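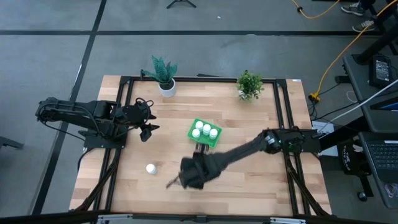 Photo tools / Batch resizing

Grestlow – read me first

Hi! Grestlow is a little program I wrote to shrink and rename big piles of photos in one go. I got sick of opening them one by one (my holiday folder had 1380 in it), so over a couple of weekends in November I put this together.

To use it, drop a folder on the window, pick a width and press Go. Your originals stay where they are and the copies land in a new folder called "small". It reads JPEG, PNG and TIFF. There's no RAW support yet – I keep starting on it and wandering off.

Things you can change in settings.txt:
width – 1380 unless you say otherwise
thumbs – 192, or 0 for none
colour – keep, grey or sepia

Version 2 fixes the crash on folder names with accents. Thanks to Chaimae Ezzat for sending me the file that set it off, and to Karim Bensaid for the new icon, which is so much nicer than mine!

Known bug: sepia comes out a bit green on some TIFFs. Use grey for now.

Last updated 19 February 2021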